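Is branded descaling powder any different from plain citric acid?
Asked by Orsolya Fodor in Kitchen & Appliances
Viewed 496 times

We have hard water and an Osteteck kettle that furs up every few weeks. The manual says to use only Rastine descaling powder, and that failing to do so "may affect performance." I paid $11 for a small tub in September and it's nearly gone. The back of the tub lists citric acid and then something called a "scale release complex," with no explanation of what that is.

My neighbor says it's plain citric acid with a nice label. My sister says her coffee maker died after she used the cheap stuff. I don't fully believe either of them. Has anyone used both on the same kettle for long enough to tell? I also don't get why the tub says one level scoop when the scoop that came with mine has no line on it.
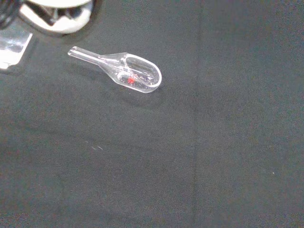

The kettle is stainless inside with a hidden element, no coating as far as I can tell. It's out of warranty, so I'm not worried about that part. I just don't want a ruined kettle to save a few bucks, and I don't want to be a sucker either.

3 answers

Mariann Bognár
Marked as helpful

Your neighbor is probably closer. I'd be suspicious of any "complex" the maker won't name. Could be a bit of another acid, could be a dye. I switched to food grade citric acid a couple of years ago and I can't tell the difference, for whatever one person's kettle is worth. As for your sister's coffee maker, they die all the time. Did it die the same day? Mine died on nothing but the official tablets.

What I do for a stainless kettle:

1. Unplug it, let it cool, and tip out the old water along with any loose flakes.

2. Weigh out 30 grams of powder per quart of water. Forget scoops, powders pack differently and a kitchen scale settles it. If you buy a big bag, move some to a dry jar with a tight lid. A wide funnel is fine for this, a narrow one clogs.
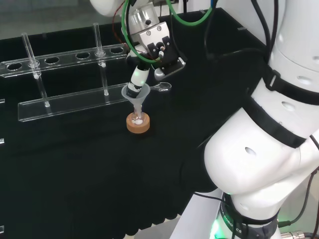 3. Fill the kettle with warm water first, then stir in the powder. Don't boil it. Boiling acid gets you fumes and, in very hard water, sometimes a stubborn white crust that's worse than what you had.

4. Leave it half an hour. Pour it away, rinse, then boil a full kettle of clean water and throw that out too.

Never mix it with bleach. And check the bag says citric acid and nothing else, I've seen "natural descaler" that was mostly baking soda, which won't do a thing for scale.

Benedek Bodnár

Just use vinegar, been doing it my whole life. The rest is marketing.

Comment from Hajnalka Pap: And your tea tastes like pickles for how long?

Comment from Benedek Bodnár: Two rinses. Three if you're fussy.

Meron Lemma

Mostly agree with Mariann, but I wouldn't give the cheap bags a free pass either. I've bought one from a seller called Rerneder that had no grade, no lot number and no address on it. Maybe it was fine. I put it on the bathroom tiles instead of anywhere near my tea.

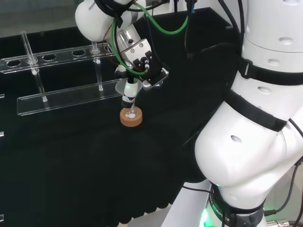

If you want to compare them yourself, do it on something you don't care about. Get a few chunks of scale out of the kettle, split them between two glasses, and use the same weight of each powder in 100 ml of the same water. Watch the fizzing and see which glass clears first. Not exactly science, the chunks won't match, but if the branded one is worth the price it ought to win by a mile. I'd want to see that before buying another tub.

Also, coated or aluminum parts are a different story, so look inside the lid and spout.

Comment from Orsolya Fodor: Thanks, will try the two glasses. The lid has some kind of gray metal trim, so I'll keep that out of the soak. Still nothing from Osteteck on what the "complex" is. I've emailed twice.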